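Betura mattress in a box: softer than the star rating

The Betura has 3,643 reviews on the seller's site and nearly all of them sound as if they were written the morning after delivery. I've had mine since February, which seems a fairer run. It went in the spare room, where my brother-in-law Kenneth Magbanua sleeps when he's working in town and where I end up whenever I have a cold.

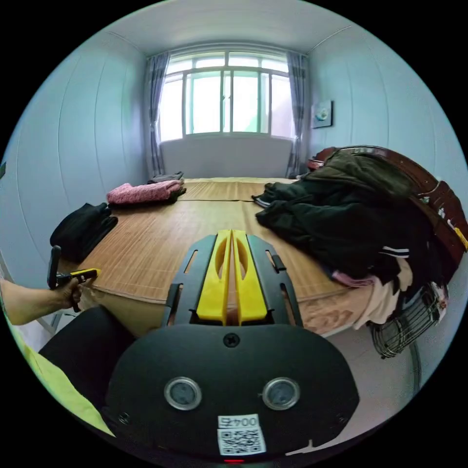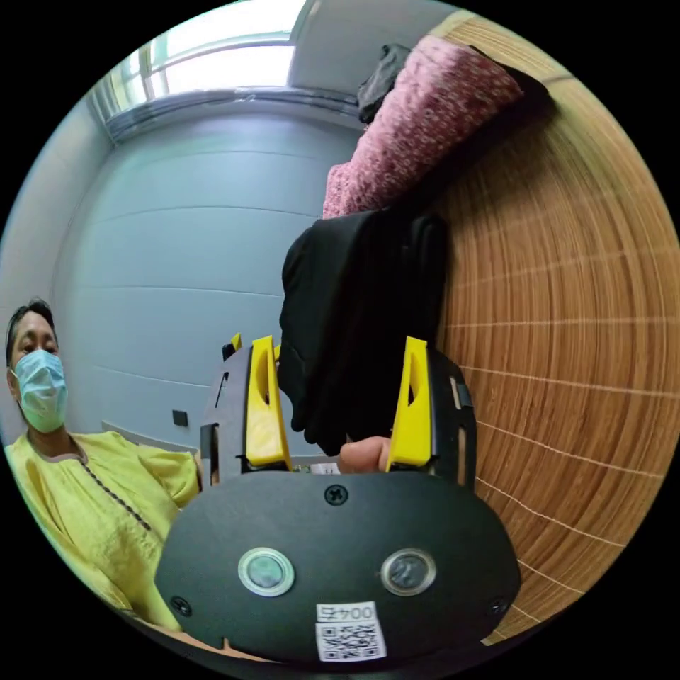
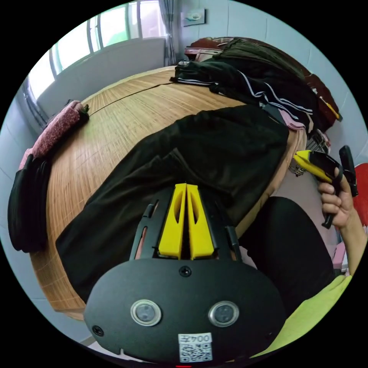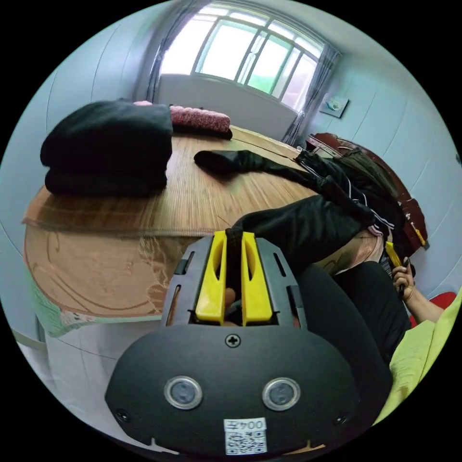
First photo: the bedroom, bed and window. Last photo: stretched out, socks on.

I paid $300 for the double, on sale. I've never seen it not on sale, so I wouldn't put much weight on the crossed-out price beside it.

Delivery was fine. It comes rolled up in a carton that one person can drag down a hallway but shouldn't try to carry up stairs. You cut the plastic, it flops open, and then you wait. The leaflet says it'll be ready by bedtime. Mine still had one corner sitting low the next morning, and it took three days before a fitted sheet looked right on it. If you've got guests coming on Sunday, don't order it to arrive on the Saturday.

The smell is the thing people complain about most, and they have a point. It's that new-foam smell, a bit like the inside of a shoe shop. We left the window open and it had mostly gone by the end of the week. Kenneth said it never bothered him, but Kenneth also paints his own ute in a closed garage.

Now the firmness. Betura calls it "medium firm". I'd call it medium at best. On your back it's good, better than I expected for the money. On your side the top layer gives, then the shoulder finds something much harder underneath and you start shuffling. The edges are worse. Sit down to pull your shoes on and you slide forward, and anyone who sleeps near the side will spend the night slowly creeping back to the middle.

It does keep movement down. One person can get up at 5 am without waking the other, and I'll give it full credit for that. I'm less sure about the "cooling" cover. It felt like an ordinary zip-off cover to me, and on warm nights I was kicking the doona off just as early as I did on the old springs.

I compared it with the Hindel at my neighbour Lyle Ridgeway's place. The Hindel costs a good deal more and has a proper edge to it – you can sit there and lace up a boot. Lyle reckons it's too hard, and after an afternoon nap on it I'm half inclined to agree.

The warranty looks generous until you read the part about body impressions, which have to be deeper than a set amount before they count. Mine has a faint dip already, nowhere near enough to claim. There's a trial period too, but you need the original carton to send it back, and ours went out with the recycling.

For a spare bed used a few nights a month, it's decent value. For every night, I'd save up for something with springs in it, and I'd go and lie on it in a shop first.

Three stars. I'll update this after 12 months if the dip gets any worse.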